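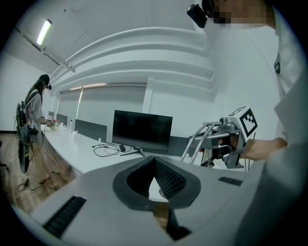
Arbeitsraum mit Handgreifern am langen weißen Tisch

Über uns

Purneck plant und betreut Automatisierung in bestehenden Betrieben. Unsere Kunden sind Werkstätten, Versandlager und Montagebetriebe, in denen ein großer Teil der Handgriffe bisher manuell erfolgt und in denen die Stückzahlen für eine klassische Sonderanlage zu klein sind. Wir beschäftigen 32 Personen an zwei Standorten. In Lillia befinden sich Planung, Software und die Arbeitsplätze für die Aufnahme von Greifbewegungen, in Ovdale Montage, Prüffeld und Ersatzteillager.

Arbeitsweise

Ein Projekt beginnt bei uns mit der Aufnahme des Ist-Zustands. Dazu gehören Taktzeiten, Wegstrecken, Greifhöhen, Gewichte und die Liste aller Störungen, die im Schichtbuch stehen oder die uns das Personal an der Linie nennt. Letztere ist meist länger. Aus der Aufnahme entsteht ein Tätigkeitsplan, in dem jeder Arbeitsschritt einer von drei Klassen zugeordnet wird: bleibt manuell, wird unterstützt, wird automatisiert. Der Plan wird vor der Auftragserteilung mit der Schichtleitung und, soweit vorhanden, mit dem Betriebsrat durchgesprochen.

Schritte der dritten Klasse werden nach Möglichkeit vorgeführt und nicht programmiert. Mitarbeitende führen den Handgriff mit einem Handgreifer aus, der in der Geometrie seiner Backen dem späteren Greifer am Roboter entspricht. Die Bewegungsdaten werden geprüft, bereinigt und zum Anlernen der Steuerung verwendet. Für die Erstinbetriebnahme einer Zelle setzen wir mindestens 600 verwertbare Durchläufe je Handgriff an. Im Bestand liegen derzeit 3581 freigegebene Durchläufe aus abgeschlossenen Projekten, überwiegend zum Umsetzen, Einlegen und Sortieren von Kleinteilen.

Was sich für die Beschäftigten ändert

Die Einführung einer Zelle verschiebt Arbeit. Im Projekt Gashi, einer Kommissionierung für Beschläge und Verbindungsmittel, entfiel das Umpacken aus Großbehältern vollständig. Hinzugekommen sind Bestückung, Sichtkontrolle der Greiferbacken, Quittieren von Fehlgriffen und das Nachführen neuer Artikel. Der Artikelstamm umfasst dort 3225 Positionen. Ein Teil davon wird weiterhin von Hand kommissioniert, vor allem lange und biegeschlaffe Ware.

Die Tätigkeit ist körperlich leichter und in der Taktung stärker gebunden. Wer vorher zwischen Regal und Packtisch gewechselt hat, steht nach der Umstellung länger an einem Ort. Wir planen deshalb den Wechsel zwischen Zelle und Handplatz fest in den Schichtablauf ein und legen die Höhe der Bestückungsebene erst nach Probebetrieb mit dem Personal fest. Eine Nachrüstung dieser Ebene ist aufwendig - in zwei frühen Anlagen haben wir sie auf eigene Kosten vorgenommen.

Das Vorführen von Handgriffen gilt bei uns als qualifizierte Tätigkeit. Es findet in der regulären Arbeitszeit statt, in Blöcken mit festen Pausen. Leistungsdaten einzelner Personen werden aus den Aufnahmen nicht abgeleitet, die Zuordnung zwischen Person und Durchlauf wird nach der Freigabe gelöscht. Für Kopfkameras gilt zusätzlich eine schriftliche Einwilligung, die jederzeit und ohne Angabe von Gründen widerrufen werden kann.

Schulung und Betreuung

Zu jeder Anlage gehört eine Einweisung in zwei Stufen. Stufe eins umfasst Bedienung, Störungsbehebung und sicheres Stillsetzen. Stufe zwei richtet sich an Beschäftigte, die neue Artikel selbst anlernen sollen, und schließt das Beurteilen fehlerhafter Durchläufe ein. Beide Stufen werden am Einsatzort durchgeführt. Auffrischungen bieten wir jeweils im Februar am Standort Lillia an.

Wartungsverträge schließen wir nur für Anlagen ab, die wir selbst geplant oder vollständig übernommen haben. Die Rufbereitschaft ist von 6:00 Uhr bis 22:00 Uhr besetzt. Verschleißteile für Greifer, insbesondere Backenbeläge, werden ab Lager Ovdale versendet.

Grenzen unseres Angebots

Nicht im Programm sind Schweißzellen, Lackieranlagen und Anwendungen im Lebensmittelbereich mit offenem Produktkontakt. Anfragen mit dem alleinigen Ziel eines Personalabbaus bearbeiten wir nicht. Für eine erste Einschätzung benötigen wir eine Beschreibung des Arbeitsplatzes, die Artikelliste mit Abmessungen und Gewichten sowie die Angabe der Schichtzeiten.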